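3.2 Collecting the cloth examples

We gathered all the cloth examples by hand, with a person holding a gripper in each fist and no robot arm involved at all. I'll say more about the task itself in a moment, but the short version is that one gripper holds the cloth while the other is free to come in and help. Views from the gripper and from the head are both kept, as we found early on that neither tells the whole story.
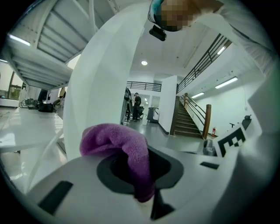
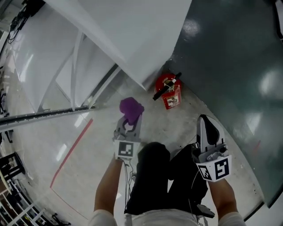 Figure 4. The purple cloth during collection, from a camera on a hand-held gripper (first) and from head height, with the cloth in the left gripper and the right one open (second).

Each person did 48 takes per session, and we stopped for tea halfway through (my arms were very glad of it!). We threw out any take shorter than 10 seconds, mostly false starts, and carried on until we had 300 good ones. Damián Retamal did the bulk of the checking, using a small viewer we call Kilix that plays the views side by side - dull work, but it caught two sessions where the clocks had drifted apart.

The printed markers on the grippers give us their positions relative to each other. They go missing whenever an arm or a fold of cloth gets in the way, so we fill short gaps by smoothing and drop the take if the gap is a long one. I tried being more generous with this at first, and the learned policy picked up a nasty little jerk that took us a week to trace.

We also asked people not to tidy the cloth between takes. Kalliopi Obradović argued for this, and I was against it, as I thought 100 neat starts would teach the system faster. She was right. Models trained on neat starts coped badly with a crumpled cloth, and we come back to that comparison in Section 5.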